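Projects | Reports | Equipment | People | Contact

Comparison of Two Gripper Controllers on a Two-Arm Workcell

Student project report
Submitted by Musyoka Shemweta
7 Oct 2021

1. Purpose

The teaching laboratory has two controllers that can drive its grippers, the Dantas and the Welach. Both are used in the introductory course, and students have been free to choose between them. The purpose of this project was to compare the two on the same arms, with the same fingers and the same object, and to recommend one for the December laboratory session.

The work was limited to closing on, holding and releasing a flat rectangular object. Lifting to height and passing from one arm to the other were left out of the study.

2. Equipment

All trials were carried out on the Flerar workcell, which has two arms mounted on a common front rail. Each arm ends in a gripper with its own wrist camera. A fixed camera covers the whole work surface. The controllers were exchanged between sessions and no other part of the cell was changed.

The test object was required to have rounded corners, because earlier student groups had reported that the fingers slipped at such corners. The object chosen carries a print of "The Starry Night." The strong contrast between the print and the pale surface made it easy to locate in the camera views.

3. Method

Each controller was given 2,000 close-and-release cycles, divided between the left and the right gripper. The object was returned to the middle of the surface at the start of each block. After each block the fingers were opened fully and the wrist view was checked against a stored reference, so that any drift in the open position would be noticed before the next block began.

A cycle was recorded as a fault if the gripper stopped before reaching its commanded position, if the object turned while being held, or if the controller reported a timeout. Faults were entered by hand in the cell log and later compared with the controller files. 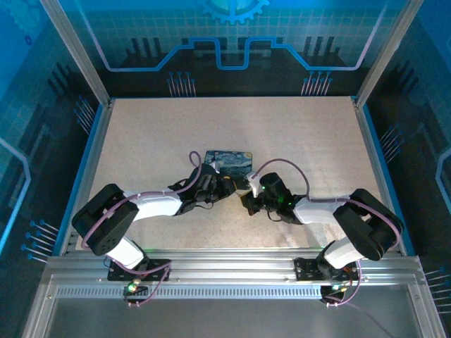
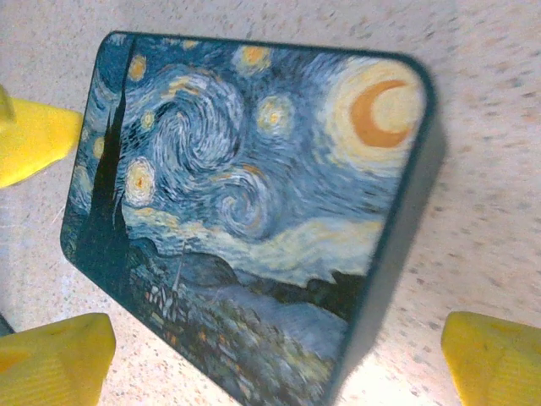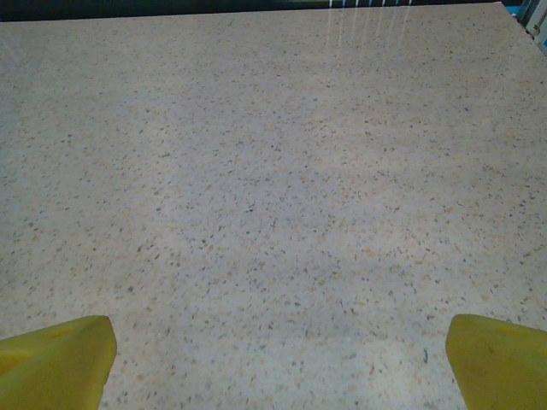 Figure 1. The two-arm cell (first picture) and wrist camera views with the test object and with open fingers (second and third pictures).

4. Results

The Dantas controller recorded 236 faults. Most were timeouts, and most of these occurred on the right gripper. Exchanging the signal cables between the arms did not move the problem to the left side. The Welach controller recorded 11 faults, all of them cases in which the object turned during the hold.

The Welach was slower to close. The difference was noticeable to the operator but had no effect on the length of a session, as most of the time was spent returning the object to its starting position.

The wrist views were of limited use for judging the moment of contact. When the gripper was near the object, the fingers were out of focus while the print remained clear. Contact was therefore taken from the motor current in both sets of trials.

5. Discussion

The Dantas timeouts may be related to its firmware, which is older than that of the Welach. An update was requested during the project but did not arrive in time to be tested. The results should be read as applying to the installed version only.

Only one object was used. A softer or heavier object could give a different result, particularly for the turning faults.

6. Recommendation

It is recommended that the Welach controller be installed on both arms for the December session, and that the Dantas be kept as a spare until the updated firmware has been tried. A further project should repeat the trials with the Cladavwood finger set, using the same cycle count and fault definitions.

The cell log and controller files have been placed in the laboratory archive.

Contact the laboratory office | Copyright 2021 | Back to top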